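発表メモ(話す用)
題:家具の手入れと、木目の読み方
持ち時間 12分

1. はじめに
皆さま、こんばんは。エジヴァルド・コンセイソンと申します。日本語がまだ十分ではありませんので、ゆっくり話します。
(ここで水を飲む)
私はファムーラという小さい工房で、テーブルの修理をしております。11月に入ると、乾燥の相談が多くなります。

2. 木目について
木目は、木が育った年月の記録です。線がつまっている所と、開いている所があります。
ここで写真を3枚、続けて見せる。急がない。 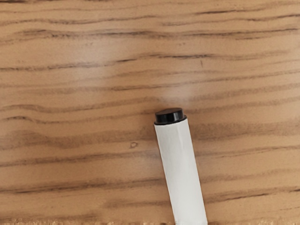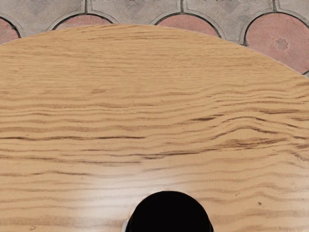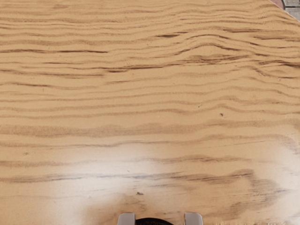 写真:天板の木目。濃い線と明るい部分が、どれも横方向に流れています。

3. 手入れの方法
ふきんはよくしぼって、木目にそって動かします。横切るように強くこすることは、お勧めいたしません。
油は少しだけ使います。私の師匠のボニファシオ・セプルベダさんは「足りないと思う量の半分」と教えてくれました。
塗装の種類が分からない時は、先に裏側で試してください。

4. よくある質問
・輪のしみは消えますか → 浅いものなら、消えることがあります。
・修理はいくらですか → 脚のぐらつきの調整は3,704円です。天板は見てからのご相談になります。

5. 終わりに
工房の42番の棚に、木の見本を置いてあります。どうぞ手で触ってみてください。
(時間が残ったら、ピリヒの店で直した古い机の話。残らなければ、そのまま質問を受ける)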